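3.2 Glare and the placement of light fixtures

Readings were taken in three rooms of the Ollton building, all with painted walls and ceiling fixtures of the same model. In each room the fixtures were set first parallel and then at right angles to the longest wall. Illuminance was logged at desk height in April, with the blinds closed, and the work surface was left in its normal position.

The survey produced 1583 usable readings. Of these, 89 were dropped before fitting, as the meter had been shaded by the person holding it. The remaining values were averaged by grid cell and compared with the Altero tables for matte finishes.

Turning the fixtures changed the mean level very little. The spread between cells was more sensitive – the corner cells in particular fell when the fixtures ran parallel to the wall. Pale walls reduced this drop, and the effect was strongest where walls stood close to the work surface on more than one side (Figure 2).

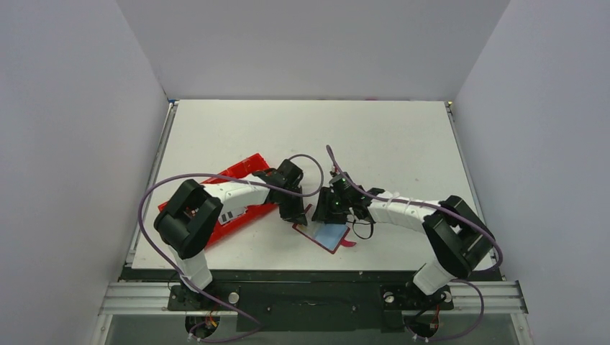 Figure 2. White work surface with pale gray walls at the left, right and back.

Chun-yin Shih objects that a grid average hides the direction of the light, and that two cells with equal readings can differ greatly in glare for a seated reader. We accept the point for glossy desks. For matte surfaces the correction proposed in Section 2 was applied, and the ranking of the layouts did not change.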